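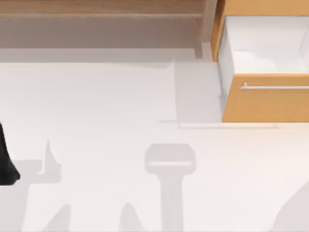

Okay, hallway storage. I'm going to start with shoes, so hands up if you tripped over a pair this morning. (Wait for hands. Put mine up too.)

My place in Marusbridge has a hallway so narrow that two people can't pass without one of them turning sideways. For years I kept a big bench in there because it looked so good in the store! It ate half the floor and held four pairs of boots.

What I did instead: measured the walking space first, then shopped with what was left over. I taped the outline on the floor and lived with the tape for a week - my shins were very grateful. If you take one thing home on Monday, take the tape.

Next, depth. A tilting shoe cabinet sticks out far less than a bench, and the Mellholm I ended up with cost me 50 dollars secondhand. Screw it to the wall, please, all of you, especially if you have kids. (Slow down for this bit.)

Then hooks. Two rows, one high and one low. Coats spread out flatter and the little ones can reach their own.

Money slide. The whole hallway came to 434 dollars, paint included. The built-in quote from Kenau was 700 and that was before the doors, so I went home and had a cup of tea.

Lighting if there's time, otherwise skip to questions. Somebody always asks about wet umbrellas - mine go in a tall bucket by the door.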